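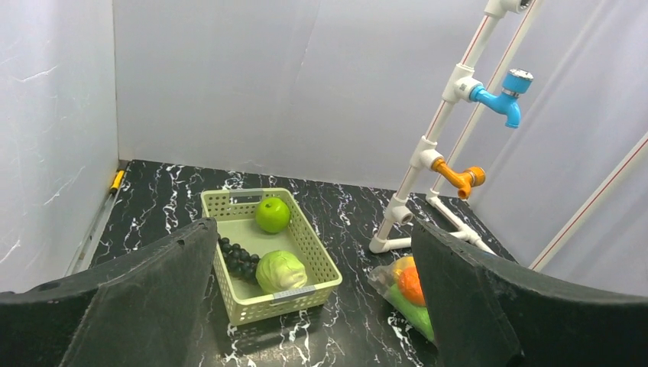
Budget's due Friday and I have 2 versions of the spreadsheet open, so this is going to be quick and probably out of order.

Where we are. Rosaire wants the second arm station paid for out of this year's money. I want spare fingers, a spare wrist camera and a decent light first, then the station. Parveen wants both of us to stop emailing her at lunch. Fair.

The quote from Zunbridge came back higher than I'd penciled in. Not the arms, those were fine. It's the stuff around them. Mounting plates, cables, the controller license, shipping, then a line called "commissioning" which seems to be one guy for one day. Asked them to split that out. Still waiting.

Brolletley is cheaper on paper but lead time is 4 months and they won't hold a price past July. Abbasi never wrote back. Called them, got a very nice person who said the sales desk was at lunch, it was 4 in the afternoon.

Things I forgot last year and am not forgetting this time:

Finger pads. They wear. $110 a set and we go thru them faster than the brochure says. I'm putting in enough for the whole year instead of begging every quarter.

Props. Last year I had zero dollars for props, which was dumb, I bought baskets and bags on my own card and got paid back in the fall. Has its own line now. Groceries line, basically. Accounting will ask. Let them ask.

Enclosure panels. Ours are faintly creased and the white ones are cheap, so just buy a stack.

Time. Not equipment but somebody has to reset the table between runs and that somebody is me or Parveen. Rosaire's sheet had it at nothing.

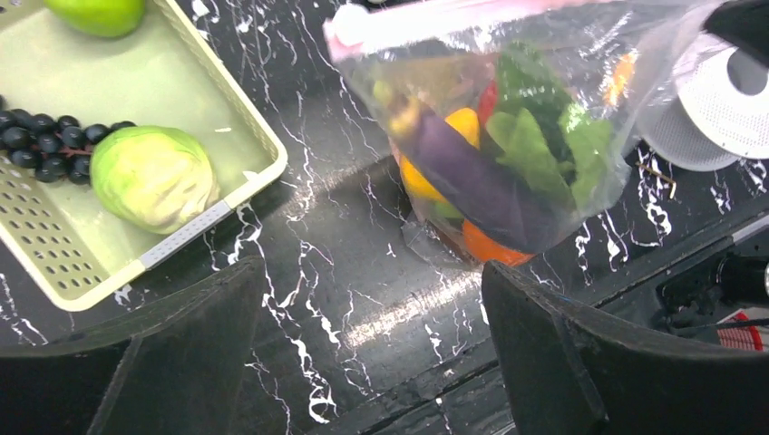
Restwood Robot Diary, No. 169

OK so bags. The produce in a zip-top bag is what changed my mind about the order of buying. One gripper up at the corner of the bag, everything else sagging to the bottom, eggplant lying across the middle, leaves mashed up against the plastic. And all those shiny folds. Plus our shiny black marble tabletop, with the overhead light smeared right across it. I'd take a diffuse light over a second station for this work, any day. A matte table top too, that's a cheap one, adding it now while I remember.

Rosaire's argument is that a second station gets us more runs and more runs is what we get judged on. He's not wrong. But if a finger goes on the only station we've got, we get no runs at all untill the part shows up. Spares first. I've said this in 3 meetings.

Current plan: light, spares, props, pads now. Deposit on the station if Zunbridge drops the commissioning thing or at least explains it. If they don't, ask Brolletley for a written hold and live with the wait.

Still need a number for shipping. If anyone reading has bought from Brolletley lately, email me what they charged you, before Friday please. Parveen has the final sheet after that and she locks teh cells.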